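Tips for the workroom, the pantry and the budget envelope

# Before You Buy a Gripper: Planning for a Helper That Picks Things Up

A good many of you wrote in after the February page on shelf labels to ask about those little arms and gripper kits that tidy bins and sort packages, and whether a household or a small workshop can justify one. I've been putting money aside for ours for longer than I care to admit, so let me share what I've learned with a pencil in my hand.

**Price the whole job.** The Watard starter kit we had our eye on was $429, and I very nearly stopped reading there. Then came the mounting plate, the spare pads and a longer power cord, all sold separately, naturally! Write every one of those on the same sheet of paper before you fall in love.

**Put by 20 percent.** We keep it in its own envelope marked "arm," and it goes for the dull things, like screws, cord clips and shipping. If it's still there at the end of the year, it rolls over.

**Treat pads like sponges.** Foam is soft and kind to packages, but it's a wearing part, so budget for it the way you would for dish sponges or vacuum bags. I order 2 pairs at a time from Hargate, and I look over the edges whenever I sweep. Once a lip of foam gets ragged, I put the next pair on the shopping list, even if I don't change it that day.

**Measure your baskets first.** Take the jaw opening from the spec sheet and a tape measure to the things you own. We found that the Plirkomico jaws open plenty wide for a snack packet and not nearly wide enough for our bread tin. Better to learn that at the kitchen table on a Saturday morning!

**Buy bins to suit the tool.** Plastic baskets are cheap and grippers are not, so if one of them has to give way, let it be the basket. I like a rounded rim, a cut-out handle, and holes in the sides so crumbs and dust don't settle in.

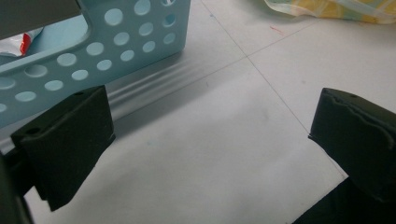 Workroom & Pantry Tips, Issue 9

A light blue basket on a pale tile floor is easy on my eyes, though a darker one would stand out better, and I'd spend the extra on that if I were starting over. Crinkly, shiny bags deserve a test of their own. Ask the seller (Sengar were very patient with me) whether you can try a bag or two from your own pantry before you pay, and get the return terms in writing.

Keep the receipt, the pad size and the part numbers taped inside a cupboard door.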